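Tuning the last stretch of a cabinet approach in simulation
Posted 7 March 2021 by Dae-han Seo

If you followed the February tutorial, your arm can already find its way to the kitchen unit and stop in front of it. Now comes the fiddly part, getting the open gripper lined up with a handle before you let the controller close on anything. Put the kettle on, because we'll be going slowly. 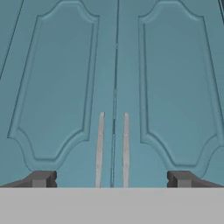
Step 1. Check the wrist view first
Open the wrist camera in the Plalluvance viewer and pause the run. With double doors like these teal ones, the two bar handles stand so close together that both fit between the open fingers, with the seam in the middle. It looks lovely and centered, and it's a trap! Close from there and you may well pinch both bars at once.

Step 2. Pick one handle and say so
In your task file, set target_handle to left or right. If you leave it blank, the planner takes the midpoint of everything the detector labeled as a handle, and for a pair that midpoint is the seam. I lost a whole evening to this one.

Step 3. Shift sideways, then go in
Add a pregrasp pose 84 mm back from the chosen handle and make the sideways move there, while you still have room. Then drive straight forward at 20 mm per second. I know it feels slow – you can raise it later, once the contacts behave.

Step 4. Loosen the mask filter
Pale bars on a smooth door sometimes come back from the detector as little scraps. I dropped min_mask_pixels from 500 to 200 and the scraps joined up nicely. If door trim starts showing up as handles, creep the number back up a bit at a time.

Step 5. Replay before you close
Run the approach with close_gripper set to false and step through the log. The handle position should settle as you get nearer. If it hops from one bar to the other, go back to Step 2 and check your spelling (mine said "rigth").

Pulling the door open is in the next part, along with the hinge estimator.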